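Ticket: Council vote records showing incorrect tallies on the Fimon public portal
Status: Resolved, monitoring
Reported by: Office of the City Clerk, Gidum 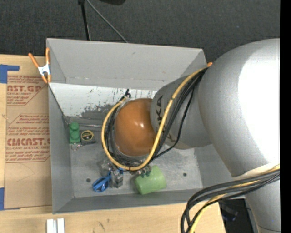

The Clerk's office reports that roll-call votes from the December session are displayed incorrectly on the public page. Three ordinances are listed as failed, although the signed minutes record each of them as passed. The mayor's office has received complaints from residents and requests a correction before the next meeting.

Initial review: The minutes and the internal vote log agree. The error is confined to the public page. Abstentions are being added to the "no" column.

9:40 a.m. Cleared the page cache. No change.

10:15 a.m. Republished one ordinance by hand. The tally was correct until the next scheduled import, then reverted.

11:05 a.m. Import file from Luvari examined. Members who abstain are now coded 4. The portal recognizes codes 1 through 3 only and treats any other value as a vote against.

1:30 p.m. Mapping updated on the test site. Import stopped with error 500. The member table still contained a blank entry for the vacant Coutinho district seat. Entry removed and import repeated without error.

2:50 p.m. Correction applied to the live portal. All 14 roll calls from the session were compared with the signed minutes and match.

Action required of the Clerk's office: Please post a notice of correction on the affected pages. Earlier sessions used the former coding and do not require review.

This ticket will remain open through the next scheduled import.

4 comments | 0 shares

Related tickets
Agenda packets missing attachments
Public comment form closes before posted deadline
District map does not load for Coutinho
Updating member records after a resignation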